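**Meltasov Teach Kit** - hand guiding and remote jog for bin work

Page updated 2020-08-25. Prices and lead times moved to the quote form, ask if you can't find it.

The kit lets you show an arm a pick instead of typing it in. Push the arm through the move by hand, or drive it from the remote handle up to 200 feet away, then save. Works for parts that never land the same way twice. Mixed bins, odd shapes, stuff with tails and legs sticking out.

## What you get

- Teach handle, bolts between wrist flange and gripper
- Remote handle with 2 thumb sticks and a squeeze trigger
- Fletow recorder box, wall plug and spare fuse
- Cable set, long
- Paper quick start (the long manual is a download)

Not included: arm, gripper, bin, computer. Gripper plates are sold seperately, tell us the bolt pattern when you order.

## By hand

Hold the green button on the handle, arm goes loose. Move it. Let go, it holds. Each squeeze of the trigger drops a mark, and a mark stores pose, grip opening and push force. Tap twice to undo the last one.

Keep hand-guided moves slow near bin walls. The recorder smooths your path afterward, and if you cut a corner close it may cut it closer. Turn smoothing down to low for the last few inches going in.

Two people is easier for big arms. One guides, one stands at the stop button.

## By remote

Better when the arm is too heavy to push around, or you can't reach over the bin. Left stick is in/out and side to side, right stick is up/down and wrist turn. Trigger closes the gripper as far as you squeeze, so a half squeeze is a half grip. Speed knob on the bottom - start at the lowest setting, really.

The remote does not replace your arm's own pendant. Keep the pendant powered and within reach for the whole session.

## Recording limits

| | |
|---|---|
| Stored demos | 3,000 |
| Marks per demo | 191 |
| Hand modes | hold, free, wrist only |
| Export | plain text or Fletow format |

When memory is full it stops recording and beeps. Old demos are never overwritten, you have to delete them yourself. The beep can't be turned off yet, sorry, on the list.

## Setting up a bin cell

Clamp the bin. A bin that slides a little between demos ruins the whole set and you won't spot it until playback. Then dress the cables: tie them above the wrist, leave enough slack for full wrist turn, and run the wrist through both ends of its travel before you record anything. Loops hanging down by the fingers will catch on parts.

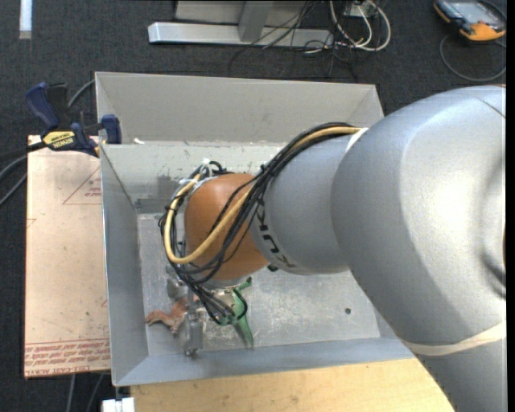 Start with a few easy parts, spread out. Record the same pick from different sides, then mess up the parts and do it again. Only after that fill the bin. The Hollenstein shop tried a full bin first in July and threw out most of the set.

Bad demos: delete them the same day. You wont remember which ones they were.

## Questions and orders

Ships from Altbridge. Heidrun Mösli handles orders and returns, send her arm model, controller version, gripper bolt pattern and which plug you need. Loaner kits are available for a short trial, you pay freight both ways.

Firmware notes are on the downloads page. Kits already in the field need the new recorder firmware before the wrist only mode shows up in the menu.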